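# Gallwood is coming back, and the sequel is going to sea

April 12, 2022

Good news for anyone who walked out of *Gallwood* wanting to know what was on the other side of that lake: there's going to be a second one. Director Nadine Awwad confirmed over the weekend that *Anero*, the follow-up to her slow, soggy, wonderful creature feature, has finished its script and starts shooting in September.

I've watched *Gallwood* four times now (twice in a theater, twice on my couch with the lights on), so forgive me if I'm a little loud about this. The first movie ran 81 minutes and barely left one flooded village. There was a church, a row of rooftops, a rowboat, and something under the water that you saw properly for maybe ten seconds. It worked on me completely. The scene with the bell rope still makes me pull my feet up off the floor.

*Anero* sounds like a much bigger animal. The title is the name of a car ferry, and nearly the whole story happens on board during a single overnight crossing. Awwad's announcement says there are 596 passengers on the manifest when the ship leaves port and one more than that when somebody does a recount at midnight. That's the whole pitch, and I was sold before I got to the end of the sentence!

## Who's back

Most of the crew, happily. The cinematographer is returning, and so is the sound team, who deserve a large share of the credit for how nasty the first one feels. If you've only seen it on a laptop, please try it again with headphones. Half the monster is in the creaking.

The cast is mostly new. The only character carried over is the schoolteacher, last seen on the church roof at sunrise, and she gets on the ferry under a different name. Awwad isn't saying how many years have passed. She did say that you won't need to have seen *Gallwood* to follow the new one, though "it'll be meaner if you have."

The music is changing hands too. Tannous, the duo behind those scratchy string records that turn up on every horror playlist, are writing the score. They've already recorded some of it in a drained swimming pool, with a cello at the deep end and the microphones at the shallow end. I'd happily watch a whole separate movie of that.

## A real ship, mostly

The production has leased a retired ferry and will shoot the decks, the stairwells and the cafeteria on it. The car deck is a different matter. It has to flood, then tilt, then flood again from the other side, so it's being built as a set in a tank, and it's supposed to hold 100 cars at the start of the crossing. Awwad calls it the reason the schedule is as long as it is. *Gallwood* was shot in under a month, in borrowed raincoats.

Creature work is going to Neltamov, a small effects shop that did the eel puppets in the first movie. They're building physical pieces again, and the computer work is meant to fill in around them. This made me very happy. Those eels had weight. When one slid off the kitchen table in *Gallwood* you could hear the slap, and the actors were plainly reacting to something wet and awful in the room with them. A ferry full of that? Yes, please.

There's also a call out for extras, 200 of them, and the only requirements are that you can swim and that you don't mind being cold. I can do one of those things.

## What I'm hoping for

Bigger sequels to small horror movies can go wrong in a hurry. You get more monster and less waiting, and the waiting was the good part. A ferry at night seems like a smart way around that, with all those identical corridors and locked cabin doors and the engine going the whole time. I also hope she keeps the dry little jokes. The scene where the mayor tries to finish his speech with water up to his belt got the biggest laugh of the night at both of my screenings, and then the lights went out and the laughing stopped very fast.

And please, let the dog live again.

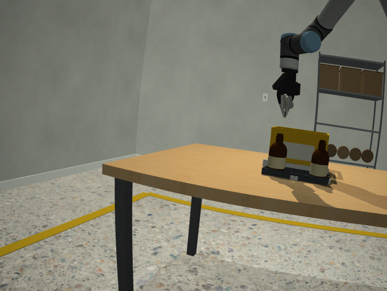
## When you can see it

No release date yet. Awwad is aiming for festivals first and theaters after that, and she wants it on big screens for as long as she can keep it there. *Gallwood* returns to a few theaters this summer in a cleaned-up print, with a new short about the eel puppets playing before it. If your local place is on the list, go with someone whose arm you're allowed to grab. I'll be there for number five.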